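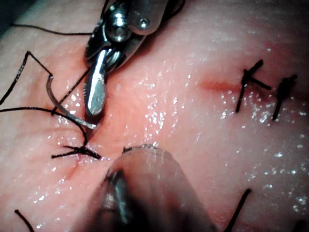

How many hand-run demonstrations do I need before a two-arm suturing policy is worth training?

posted by lagtime_ms

We record on a Droven console, two arms, one operator, interrupted stitches on a soft pad. So far I have 218 complete stitches. Each one is saved as a single episode, from needle pickup to cut tails. The policy I trained on them reaches the pad and then stalls before the needle goes in. Should I keep recording, or is something wrong with how I record?

odd_parity

Plan on 400 to 500 full stitches from one operator, but fix your episode boundaries before you record any more. We stopped at 463 on a similar task and the last hundred changed very little. What helped was splitting each stitch into phases: grasp, drive, pull through, wrap, tighten, cut. Train on the phases, with a few frames of overlap at each join.

A stall right before insertion is nearly always a pause in the demonstrations. Operators stop there to line up the needle. Plot tip speed for both arms and look for flat stretches. If the arms sit still for a second or more in most episodes, the policy learns that sitting still is a correct action at that position. Trim those stretches, or ask the operator to line up while moving slowly. Keep the raw logs in either case.
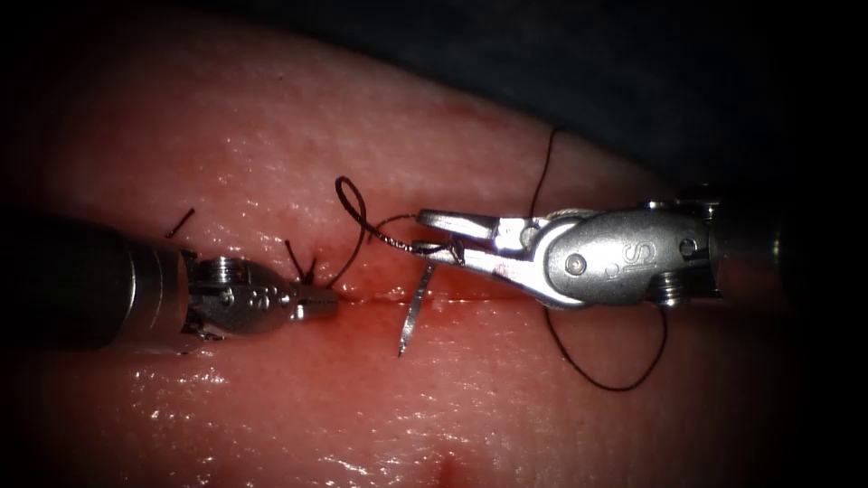
Wrapping needs its own treatment. The thread never lies the same way twice, so joint positions alone tell the policy very little. Log jaw opening as a continuous value and don't reduce it to open/closed. On our setup the open/closed version dropped the thread on most wraps. Also check the clock offset between the console and the video. Ours was 12 frames out for the whole of April and we had to redo that month.

One more item: do not throw out regrasps. A missed grasp followed by a clean second try is useful data. Label it and leave it in.

wristcam_only

more data. we have 365 and ours works ok

tab_delimited

I agree with the comment on pauses. The 365 figure above means little without knowing whether the pad and the start pose were varied.

Two things to check that have not been mentioned. First, motion scaling. If the operator changes the scaling partway through a session, hand motion and tool motion no longer match across episodes. Train on tool pose, never on handle pose. The Nallel export script writes handle pose by default, and the setting to change is in the export file, not in the menu.

Second, clutching. When the operator presses the clutch to recenter the hands, the tools hold still but the log keeps running. Those rows look exactly like a pause. Filter on the clutch flag first, then look at speed as odd_parity describes. In our Tenbridge set the clutch rows made up most of the still time, and very little trimming was needed after that.

For views, use one fixed camera and one close one. The close view is better for the drive phase, the fixed one for wrapping.
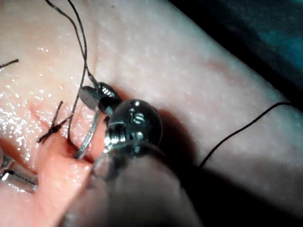 Close view: curved needle in the jaws, knotted stitch to the left.

Last edited January 29, 2022: corrected the note on the export setting.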